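Notes from the floor: what two grippers and a head camera taught me this August

I promised last time that I'd stop writing about grant paperwork and get back to the fun stuff, so here we go! We have spent most of August on Trakari, our little project on teaching household chores to robots without having a robot do the learning. People do the chores, holding a gripper in each hand, and the policy is trained on what the grippers and the head camera recorded. If you've been on this list for a while you know the idea. What's new is that we finally have a result I'm willing to put in writing.

The question was a simple one, or so I thought. When you collect demos in a busy room, do you need to keep the background tidy? Glykeria Karras (she runs our collection days and is far more patient than I am) had a hunch that we were wasting hours on it. We used to shoo everyone out, move the chairs, and reset the whole place between takes. She wanted to let people walk around and get on with their day. I was against it. I figured the model would latch on to somebody's white sneakers and we'd never get it back.

So we did it both ways. The Sestell set is the old style, quiet and reset every time. The Vandau set is the new style, with the room left alone. Same tasks, same grippers, same people wearing them as far as we could manage it. We ended up with 693 usable demos, split as evenly as we could get them.

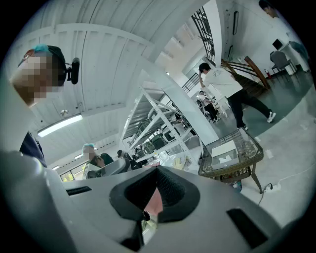
The gripper's view during collection, with plenty going on behind it.

Now, the tasks themselves are nothing fancy. Pick up a piece of clothing, put it in a basket, take it out, put it on a shelf. Cloth is miserable for robots, which is why we like it. It folds over itself, it hides its own edges, and it never lands the same way twice. I've watched a shirt sleeve beat a very expensive arm more times than I'd like to admit.

We trained one policy on each set and then ran both in a room neither had ever seen, over at the Kontogiannis building. Each one got 90 tries. The quiet-room policy dropped or missed the cloth 35 times. The busy-room policy missed 8 times. I made Glykeria check the logs twice, and then I checked them myself, and then I went and got a coffee and paid up on our bet.

Before anyone forwards this to their boss, please read the next part too. One new room is one new room. We also found that the busy set had more variety in where people stood and how high they held their hands, simply from having to work around each other. So part of that gap could come from body position and have nothing to do with the background at all. I think it's a bit of both, but I can't show you that yet. We're going to redo the quiet set with tape marks on the floor that push people into different spots, and that should help pull the two apart.

The other thing I want to talk about is the head camera, which I had been treating as a backup. The wrist views are great once you're close to the cloth, but they get lost on the way there. The head view sees both hands and the thing you're reaching for at the same time, and with the markers on the grippers it's easy to line everything up afterward. When we trained without it, the arms got to the basket fine and then dithered at the rim, sort of hovering, as if each one was waiting for the other to go first. (I have been at dinner parties like that.) With the head view back in, most of the dithering went away.

It does mean you have to remember to look down at your work, and some of us are better at that than others. I tend to look at whoever is talking to me, so a few of my own demos are mostly ceiling. Those got thrown out, and rightly so. 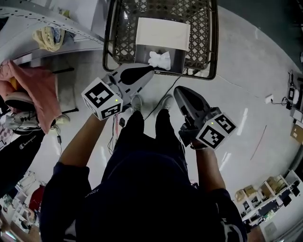
What's next

The tape mark runs come first, and then we want to try the same comparison with stiff things like boxes, where I expect the gap to shrink. Glykeria expects it to stay put. There is another coffee riding on it.

We're also cleaning up the script that lines up the head view with the two gripper views, so other groups can use it. It works, but right now it has comments in it that only I understand, plus a couple that I don't understand anymore. If you'd like an early copy, warts and all, just reply to this email and I'll send it over. And if you've run a test like this in your own lab, especially if it came out the other way, please write to me. I'd love to compare numbers before we write up the full paper.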